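How to get something useful out of a robot open day

I have been to 8 of these events now, mostly for a housing charity that would like to know whether any of it will ever help people who struggle with bedding and laundry. The most recent was at the Goser building in Brornness in August. What follows is how I would go about it if you have been invited to one and are expected to come back with an opinion.

Before you go

Write down 3 jobs you would want done, in the order you would want them done. Be dull about it. "Help around the home" is no use to you. "Take hold of the strap on a bedcover and pull it straight" is something you can watch for.

Ask the organisers for the running order. If the demonstration is listed as a film with a talk over it, go for the talk and skip the film. At Brornness the Tuvon session was down for 11 and the talk came after it, so I got there early and stood near the bed.

Look up what the thing costs, if anyone will say. The leaflet I was handed had 2,000 on it with no currency and no hint of what was included. Two people on the desk gave me different answers. I put a question mark next to it and moved on.

During the demonstration

1. Stand to one side. From the front you mostly see the presenter. From the side you can see the fingers, and the fingers are what you came for.

2. Find out who is doing the work. A gripper held in a person's hand is a person with a tool. The person decides where to reach and when to stop, and that is most of the difficulty with cloth. There are good reasons to do it that way, as it gives the developers recordings to learn from, but a smooth grab by hand tells you very little about what an arm will manage alone. Ask straight out: "Is anyone steering this?"

3. Pick one piece of fabric and stay with it. Bedding is a fair test. It bunches, one layer slides under another, and the edge you want is rarely the edge on top. Narrow bits such as bands and straps are easier to pinch than the flat middle of a blanket, so notice which of the two is being picked up.
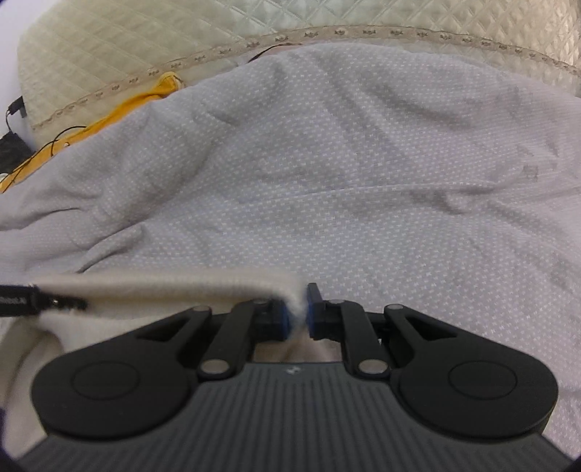 4. Count the tries. I keep a tally on the back of the leaflet, one stroke for each attempt and a ring round the ones that worked. If the presenter says "let's just reset that", it goes down as an attempt.

5. Ask for a small change. Turn the cloth over, or crumple it a bit more. Be polite about it. If the answer is no, write down the reason you were given in the words it was given in.

6. Time the gaps as well as the action. Setting up between goes can take longer than the job — and in somebody's bedroom there would be no one there to do it.

Questions for afterwards

How much of today had been practised on this same bedding?
What happens when it grips two layers at once?
Who clears up if it drops something behind the bed?
Can I see a run that went wrong?

The last one is worth pushing on. The Chatzigeorgiou stand next door had a reel of failures playing on a laptop, and I learned more from it than from anything with a microphone. When I asked for the same at Tuvon I was told it could be arranged. I have sent one email and had no reply yet.

Writing it up

Do it the same evening, while you can still read your own strokes. Keep what you saw apart from what you were told. I use two columns, and the second is always longer. Go back to your list of jobs and mark each one "seen", "seen with help" or "talked about".

My own sheet from Brornness has nothing under "seen". If your organisation wants a recommendation and you have a sheet like that, say it is too early to tell and ask to be invited back.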